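Timthorpe Smallholders Exchange
Community Help > Livestock > Fencing and Pasture

Stocking rate and rotation for a small sheep flock on former hayfield

Posted by Reltbridge Farm

We are preparing to move from a suburban property to a holding of 11 acres, and we intend to begin with a flock of hair sheep in the spring. The land was cut for hay for many years and has not been grazed in recent memory. The perimeter is fenced with woven wire in fair condition. There are no interior fences.

The previous owner suggested turning the animals out on the entire field. The county leaflet we were given recommends dividing the ground into paddocks but does not state how many, or how long the sheep should remain in each. We would be grateful for guidance on the following points: how many ewes the land can reasonably carry in the first year, whether temporary electric netting is adequate for interior divisions, and how water should be supplied when the only hydrant is located near the barn. A soil test was completed in October and showed a pH of 5.6. Lime has not yet been applied.

3 replies

Bhardwaj Acres

The first-year flock should be smaller than the land appears able to support. A field managed for hay often has tall, upright grasses that do not tolerate close grazing, and it will require at least one season to thicken. On similar ground we began with 12 ewes and did not regret the restraint. Feed costs in the first winter were considerably lower than those of neighboring farms that had stocked to the limit.

Electric netting is adequate for interior divisions, provided that the energizer is properly grounded. Dry soil is the usual cause of a weak fence. Please install three ground rods, spaced 10 feet apart, and test the voltage at the far end of the netting each morning. Lambs should be introduced to the netting in a small, secure pen before they are placed behind it in open pasture.

As to rotation, move the flock when the grass has been grazed to a height of four inches, and do not return to that paddock until it has recovered to eight. In May this may take three weeks. In August it may take six or more. A fixed calendar will mislead you in either month.

Lime may be spread at any time the ground will bear the truck. Retest the following year.

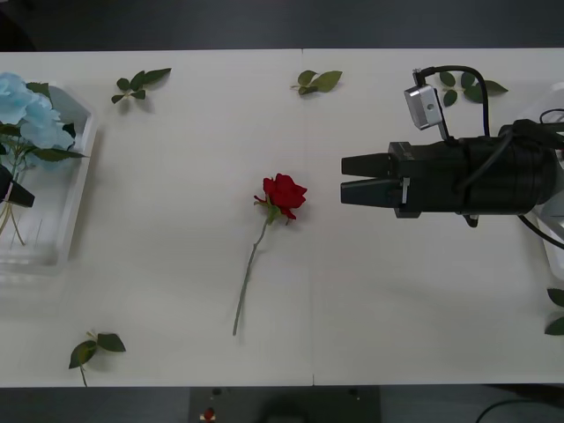 Drolero Hollow

The advice on stocking is sound, but the matter of water was not addressed. We run 287 feet of black poly pipe along the fence line from the hydrant and attach a float-valve trough by means of a quick coupler. The pipe lies on the surface and is drained before the first hard frost. It cost $129, including fittings, and has been in use for four seasons. Place the trough on high ground, as the area near it will be trampled. Also check the woven wire for gaps at ground level, particularly at the corners.

Old Mill Pasture

Sheep do fine on a whole field if there are not many of them. Ours have never been rotated. You will want a good dog.

Reltbridge Farm

Thank you to all who responded. We will begin with 10 ewes and order the pipe this month. We would still welcome comments on whether the first cutting of hay should be taken before the sheep are turned out on the lower end.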